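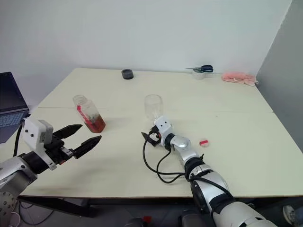 Posted by akl_benchside

Ticket 3871, pouring station, still open (sorry!)

Hi Kedden support, me again. The left arm keeps stopping short of the bottle, fingers open, and then it just sits there until I clear the fault on the screen. The right arm gets to the glass fine every time. Error code is 393 and the log says "grip target lost", which I can't find in the Hadon manual anywhere.

What I've tried so far:
Restarted both controllers. No change.
Re-ran the left gripper calibration at 40 percent speed. It passed, then faulted on the next run.
Swapped the bottle for a full one. That worked 2 times and then, nope, same code.

So my guess is the sensor doesn't like clear plastic when there's only a bit of drink left in the bottom, but you'd know better than me. Could it be the label throwing it off?

Some background on why I'm bugging you. I used to do all the pouring for our taste panels by hand, and now I mostly set out bottles and watch for faults (my wrist is thrilled, I'm a little bored). The afternoon crew got moved over to scoring, so when the arm stops there's no spare person to pour and the whole panel waits on me. Is there a way to get the fault to text my phone?

Log from January attached. I'm at the Zurholm site until 4:30 if you want to remote in.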